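Kitchen table (folk measure)

The kitchen table measure, also called the Gerkwood rule or simply the table rule, is a claim in household advice writing that a family's main table should be cleared completely at least once a day, and that doing so improves meals, sleep and general temper. It is usually presented as old country wisdom. The evidence for its age is thin, and the evidence for its effects is thinner.

Origin

Most accounts trace the rule to Gerkwood, a village whose households are said to have cleared and scrubbed their tables every evening before the lamps were put out. The story appears in a great many books and newspaper columns, almost always in the same words, which suggests that the writers were copying one another. The earliest printed version anyone has produced is a pamphlet by Bevan Halliday, sold by post from the neighbouring town of Grestby. Halliday gave no source. He wrote that he had the custom "from the old people", but he named none of them, and he had moved to the district only the previous May.

Parish records from Gerkwood mention tables in wills and sale lists, as parish records do everywhere. They say nothing of a nightly clearing. Supporters answer that a habit so ordinary would never have been written down. This may be so, but the same argument would serve for any custom at all.

Content of the rule

In Halliday's pamphlet the rule has a single clause: nothing is to be left on the table overnight. Later writers added to it freely. Some allow a lamp or a bowl of fruit. Others forbid a cloth, on the grounds that a cloth hides crumbs. A stricter form, promoted by the household goods firm Pearce in its free leaflets, required the table to be wiped twice with two different products, both of which Pearce happened to sell.

The figure of 14 minutes, often quoted as the time a family "loses" each day to a crowded table, comes from the same leaflets. No method is given for it. It has since been repeated as the finding of a study, although no study has been found.

Claimed benefits

The best-known attempt to test the rule was made by Ebony Whitcombe, who asked 100 households to follow it and keep a diary. Of these, 71 reported that they felt calmer. The result is still widely cited. It is less often mentioned that every household had answered an advertisement for people who wished to be tidier, that there was no second group to compare them with, and that the diary asked "How much calmer do you feel?" without leaving room for the answer "no calmer". Whitcombe admitted the last point in a letter to her publisher and promised a second survey of 200 households. It was never published, and may not have been started.

Claims about sleep rest on even less. They seem to come from a misreading of Halliday, who remarked that a man with a clear table "may go up to bed". He was probably talking about having finished his chores.

Later use

Interest faded until the furniture maker Zeltik took up the phrase to sell a pale table with no drawers. The advertisements called the rule "centuries old", a description Halliday himself had never used. Several Grestby shops now sell tea towels printed with it.

Criticism

Critics have pointed out that the rule assumes a home with somewhere else to put things. In small flats the table is also the desk, the sewing bench and the place where homework is done, and clearing it means moving the pile to a chair. Others object that it tends to be addressed to women, even where the pamphlet's own examples are all of men. Defenders reply that a wiped table is pleasant to sit down to in the morning. Few people have disputed this, though it falls some way short of what the leaflets promised. 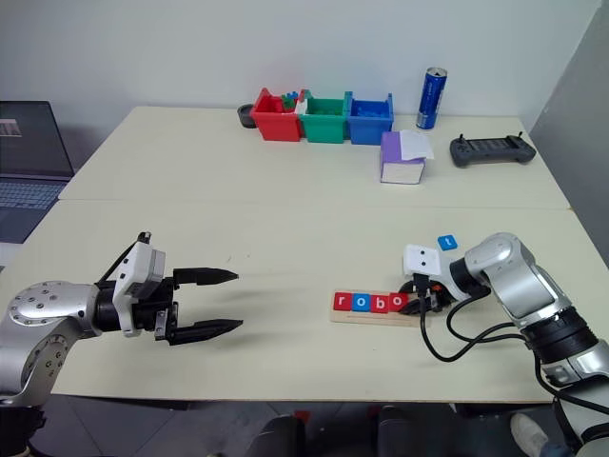
The question of whether Gerkwood ever kept the custom remains open, mainly for want of anyone looking. The village's own history society lists it under "sayings" and gives Halliday's pamphlet as the only reference.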